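Home Forums Arms and Grippers Learning Build Logs Search Log in

Thread: 224 episodes on a desk by a window. What has it learnt?

slowservo wrote:

I've been putting off posting this because I half know what the replies will be. I've got a small arm clamped to my desk and I've been driving it by hand to gather examples for a policy. The job is dull on purpose: get the small cup over to the mug without knocking either of them. Training is the stock Valtex recipe with nothing changed.

I have 224 episodes. The loss curve is lovely. The guide that came with the recipe says that's plenty for one task on one table, and I don't believe a word of it. When I let the policy drive, it looks very sure of itself right up to the point where it closes on air next to the cup. So either my examples are poor or the guide was written by someone with a much nicer desk.
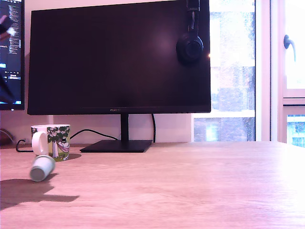

I kept the starting spots loose. I put the cup down wherever my hand happened to land and I left the mug more or less alone. Each episode lasts up to 15 seconds, and I throw away the ones where I fumble the grasp. My question is whether I should record more of the same or bin the lot and be stricter about it.

gantry_moth wrote:

Don't bin anything yet. But "wherever my hand happened to land" isn't random. Your hand lands in the same place every time. Plot the starting positions and I bet you get one fat blob near the front edge.

Also, what time of day were you recording? You've got a dirty great window on the right.

slowservo wrote:

All hours. Mostly mornings, some after tea. I thought varied light was supposed to be a good thing?

Pulled a few stills to save everyone asking.
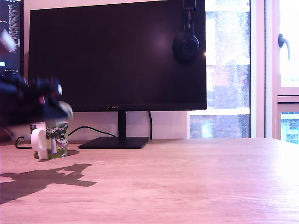 Blurred gripper at the mug end, with the arm's shadow across the desk in front.

gantry_moth wrote:

Well, look at that shadow. It's bigger than anything you're asking it to pick up. It moves with the arm, so it's a near perfect clue to where the arm is, and the policy will happily use it. Then the sun goes round and the clue is wrong.

And the gripper is a smear. If many of your approach frames look like that, I wouldn't expect it to learn much about fingers from them. Slow down or shorten your exposure.

picknplaice wrote:

I disagree with most of that. People blame shadows for everything. I did a similar job on the Nyitrai set, which has sun all over it, and the policy coped fine because there were enough different shadows. What sinks these hobby sets is the person driving. You hesitate, you wiggle, you approach from the left one time and from over the top the next, and the model splits the difference and goes for the middle. Closing on air beside the cup is exactly what splitting the difference looks like.

gantry_moth wrote:

The Nyitrai set has a fixed camera and a lot more episodes than this. You can't carry that over to a desk.

picknplaice wrote:

You can't carry anything over to anything, by that logic. Then why collect at all?

slowservo wrote:

That is rather where I've got to, yes.

Plotted the starts as told. It is a blob. Annoying. So I've been putting the cup further over, by the monitor stand, where I'd hardly ever had it.

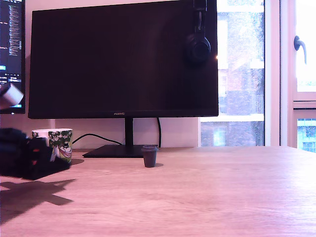 Small grey cup out by the stand, gripper low on the left in front of the mug.

I tried the policy on 11 starts out there. It managed 2, and one of those I'd call a nudge that went well. On the blob it does much better, so I'd say it has learnt the blob.

flatpackfred wrote:

Been reading along. Your desk is full of stuff that never changes: dark monitor, headphones on the corner, cables. Meanwhile there's a second screen at the left with code on it. If that scrolls between episodes, you've given it a free calendar. Turn it off or put a bit of card in front. I'd sort that before arguing over shadows.

Second thing: a dark cup just in front of a black stand base. If I were picking a spot to make the cup hard to see, I'd pick that one.

slowservo wrote:

Fair on the screen. On the cup I'm less sure I want it easy. If it only works with a bright cup on bare wood, I've built a very expensive way of moving a bright cup.

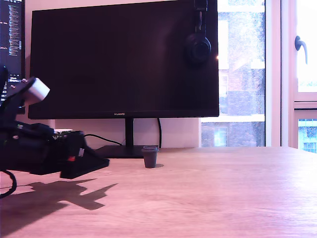

Same end of the desk with the arm in close. Cup in front of the stand, black on black if you squint.

picknplaice wrote:

Want it hard later. Get it working first. Do a short batch from a marked grid, same approach every time, and train on that alone. If the small set beats the big one, you've got your answer about the big one.

gantry_moth wrote:

For once I agree with the fish. Blind down for that batch, though.

picknplaice wrote:

Blind up. We'll never settle it otherwise.

slowservo wrote:

I'll do half and half and upset you both. Grid is going down in masking tape tonight. Still not convinced the guide's number came from anywhere.

Reader comments

drirnau_owner: Had the same closing-on-air business with my Drirnau. Turned out the camera and the joint log were out of step. Check the timestamps before you tape anything.

guest: Would like to see the plot of the starts as well as the stills.

mossy_encoder: Tried Flaltitz for the sorting and tagging of bad episodes and went back to a text file within the week. Throwing away your fumbles may be a mistake, by the way. It never gets to see a recovery.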